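Review: Durnari Hearing Binder, second edition
By Adel Morsy
January 2023 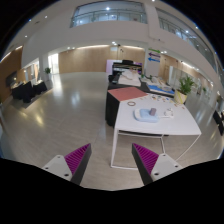 White table with a thin metal frame, in a large indoor hall.

The Durnari Hearing Binder is a paper system for people who represent themselves in small claims and landlord-tenant cases. It consists of a four-ring binder, a set of printed dividers, exhibit labels, a damages worksheet and a short instruction booklet. I used it to prepare two files: a security deposit claim for $2,849, and a dispute over a repair bill from a garage called Najafi. The first was my own case. The second belonged to a relative who asked me to put the papers in order.

Contents

The dividers are labeled Claim, Timeline, Contract, Payments, Letters, Photos, Witnesses and Service. The tabs are laminated and stick out past a standard sheet protector, a point on which the first edition failed. There are 129 exhibit labels on the sheets, in numbers for the plaintiff and letters for the defendant. Some courts want it the other way around. The booklet mentions this on its last page, where it is easy to miss. Check your local rules before you stick anything down, as the adhesive does not release cleanly from ordinary copy paper.

Setting up

Sorting the deposit file took one evening. The timeline sheet has columns for date, event, proof and tab. The proof column is the most useful part of the kit. Two of my entries had nothing to put in it, and I had to ask the property manager, Allholm, for copies of the move-in checklist and the final statement. I would have found that gap much later with a plain folder.

The repair file was harder. The worksheet assumes a fixed sum owed. It has no space for comparing estimates, so I added a page by hand. Anyone with a property damage claim will need to do the same.

The service section holds the proof of service form and a mailing log. The log has room for four attempts. That covers most cases, but a defendant who moves often will use it up.

In use

The binder lies flat when open, and pages turn without catching. The rings closed evenly through both hearings. At the Drovgate courthouse the clerk asked for two extra sets of exhibits, one for the judge and one for the other side. The kit includes a single set of dividers. I made the copies with staples and handwritten cover sheets, and they were accepted.

The one-page summary goes inside the front cover. It has three boxes: what happened, what I am asking for, and which exhibits show it. The boxes are small. I rewrote mine several times to make it fit, and then read from it almost word for word when the judge asked for my side.

Problems

The booklet spends six pages on what to wear and how to speak, and half a page on subpoenas. It says nothing useful about text messages, which are now the main evidence in many of these cases. Printed screenshots need the date, the sender's number and the full thread, and there is no divider or checklist for them. I filed mine under Letters.

The pen loop is glued and came off in the first week. The rear pocket is too shallow for a legal-size envelope.

The page on collecting a judgment is thin. It lists wage garnishment and bank levy by name and refers the reader to the court's self-help center.

Compared with a plain binder

A binder, tabs and blank labels from an office store cost less and do most of this work. What you pay for here is the timeline sheet and the summary page. A person who has been through a hearing before can draw both on blank paper. For a first case with more than a dozen documents, the printed forms save time.

Verdict

Recommended for contract, deposit and unpaid loan claims. Less suited to damage claims, and too much for a case that rests on one receipt. Refill dividers are sold separately, but the exhibit labels are not.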